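Home | Animal Care | Adoption | Research | Newsletter | Contact

Reading time: 4 minutes

Settling the Indoor Cat: A Conversation With Vitória Teixeira

November 1, 2021

The Fultatwood Animal Welfare Center placed 341 cats in private homes during its last reporting year. Most of them went to households where they will live entirely indoors. Vitória Teixeira directs the center's feline behavior service, and she spoke with the newsletter about the first weeks in a new home, the use of toys, and the calls her office receives most often.

Ms. Teixeira began with the matter of space. "Families want to show the cat the whole apartment on the first evening," she said. "We ask them to begin with one room. The cat should have a litter box, water, food, a place to hide and a place to climb. When it is eating and using the box normally, the door may be opened."

She does not give adopters a fixed number of days. Some cats walk out of the carrier and ask for dinner, and others remain under a bed for a week. In her view both are within the ordinary range, provided that the cat is eating. A cat that has refused all food for a full day should be seen by a veterinarian.

On the subject of play, the center's advice changed when it adopted the Stimorance program, a written plan of daily activity that is given to each adopter. The plan asks for two short sessions with a wand toy, one of them shortly before the evening meal. "An indoor cat has the same wish to stalk and catch as any other cat," Ms. Teixeira said. "If the household does not provide for it, the cat will select an ankle."

The plan also asks that part of the dry food be placed in puzzle feeders. Ms. Teixeira recommends starting with an easy one, such as an open muffin tin, and moving to covered feeders when the cat has understood the idea. Toys should be put away and brought out again in turn, and any toy with string or loose parts should be stored in a closed drawer when no person is present. 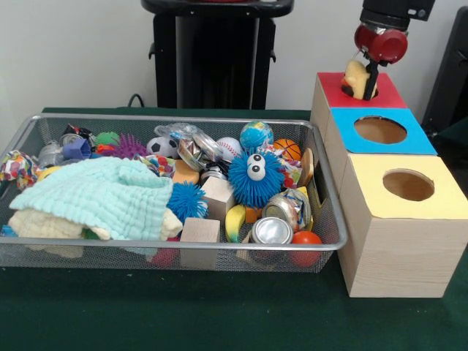 Pranab Nanayakkara takes a different view of rotation, and has argued in these pages that an older cat may be better served by keeping one or two favorite toys within reach at all times. Asked about this, Ms. Teixeira agreed in part. "For a senior cat, or one that has lost its sight, I would leave the favorites where they are," she said. "Familiar smells matter a great deal to those animals. For a young cat I would continue to rotate."

The behavior service answered 2,141 telephone calls in the same year. Scratching of furniture was the leading subject, followed by litter box trouble and disputes between cats. Ms. Teixeira noted that many scratching posts sold for home use are too short. A post should allow the cat to stretch to its full length and should not rock. She advises placing it beside the sofa that is being scratched, and moving it only after the cat uses it regularly.

Disputes between cats take longer to resolve. The center recommends that a new cat and a resident cat be kept apart at first and fed on opposite sides of a closed door. Bedding may be exchanged between them. At the Arrieta branch, staff followed 31 such introductions and asked each family to keep a diary. "The families who went slowly had fewer fights to write down," Ms. Teixeira said. "I would not claim more than that from a small group."

She was also asked whether a single cat is lonely. "Some are, and some would be very unhappy to share," she replied. "We look at how the cat behaved with others while it was in our care, and we tell the family what we saw."

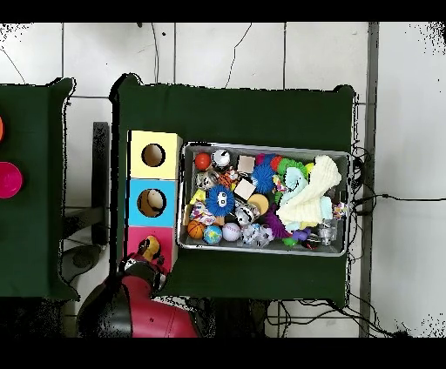 Assorted toys in a metal tray.

The center will hold an evening talk on indoor cats at its Sumeck branch in December. Seating is limited to 100, and registration is required. Adopters with an urgent concern should telephone the behavior service and need not wait for the talk.

Shares: 31 | Comments: 4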